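Subject: Re: [homebots] So can they do the chores yet or not?
To: homebots list
August

Earlier on this list, somebody wrote:

> I run a small repair bench at the back of a shop in Okton and every evening I
> lose half an hour to putting small parts away. My sister has the same problem
> at home with kids' blocks. I keep seeing videos of arms folding towels and
> loading dishwashers. So I'm asking the people here who play with this stuff:
> can I buy something that clears a table yet? Not a vacuum, I have a vacuum.
> I mean pick up the little things and put them where they go.
>
> Also is it true you can train one on the computer first and then just
> move it over to a real one? That sounds too good.

OK, I'll bite, I've been waiting for someone to ask this one!

Short answer, no, you can't buy it. Longer answer, it depends how much you're willing to fib about what "clears a table" means. I've been messing with tabletop tidying in simulation for most of a year (evenings only, my day job is packing lines and those are a different animal) and I've gone from thinking it was two years away to thinking it was twenty and now I'm somewhere in the middle and grumpy about it.

Your second question first. Yes, people train in sim and move it over, and yes, it's partly too good. My setup is one arm at a big white table with a few little blocks and rods on it. The tool on the end is a plain wedge, no fingers, so all it can do is push things around. I went that way on purpose. Grasping tiny stuff is where I burned my whole first winter, and pushing gets you a surprising amount of tidy if all you want is things in a pile at one side. You do the same at your bench, I bet – side of the hand, sweep, done. 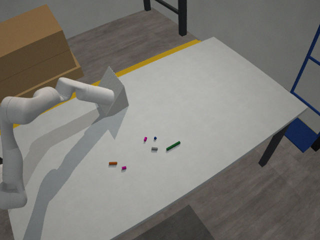
Sim view, arm over the table, the small blocks and rods still scattered.

What I ask of it is dull. "Push the green rod over by the blue cube." "Get the two magenta ones together." Last batch I ran was 300 tries and it did what I'd asked on 119 of them. Before you laugh, the batch before that one was a lot worse, and I didn't write it down because I was embarrassed.

The rods are the killers. A cube you can shove from any flat side and it mostly goes where you shoved it. A rod, you push a hair off center and it spins, and then the arm goes round the other side and spins it back, and I've watched it do that until the clock ran out. My kid can do this, my kid could do it at 3, with a cookie in the other hand.

And the sim is being nice to me! Nothing is sticky, nothing rolls off because the floor isn't level, the light doesn't change when somebody opens the blinds. I put some clutter in the room so it wouldn't get too used to blank walls, there's a cardboard box behind the table and a black stand and a blue ladder sort of thing off to the side. It helped some. A guy on the McKinnon forum swears you should swap the background every single run and I think he's right, I just haven't gotten to it.

On a real table I've had exactly one go. The makerspace in Getthorpe let me have an arm for an afternoon. I loaded up the same policy and it got 4 pushes right before it started patiently sweeping a spot where there wasn't anything. I think my camera angle was off from the sim one by more than I'd figured. Spent the rest of the time with a tape measure and went home.

Now, shop floor. That's where I'd push back on the doom and gloom a little, because if your parts always show up in the same tray, facing the same way, a machine will put them away all day long and has been able to for ages. We do that at work and it's boring and it's great. The trouble is your bench at closing time is nothing like a tray. It's a heap of whatever you had your hands on. Same with your sister's blocks.

Somebody asked me off-list about the Prorard kit. I haven't tried it. From the page, it's an arm, a clamp and a software trial, and I couldn't find anywhere that it says what the arm knows how to do out of the box, so ask them that before you send money. If anybody here has one, please write up how it does with small loose parts, I'd love to read it.

If I were you, I'd get a shallow tray with a lip, do all your work in the tray, and tip it into a sorting bin at night. I know that's no fun. But half an hour a night is worth fixing now, and you can always stick a robot over the tray later (which will be easier for the robot too, walls are wonderful when all you can do is push).

Next for me is shorter rods, then maybe a second wedge shape, narrower at the tip. I can put the task list up if people want it, it's just a text file and my spelling is bad.

Oh and towels – don't get me started on towels. Different thread.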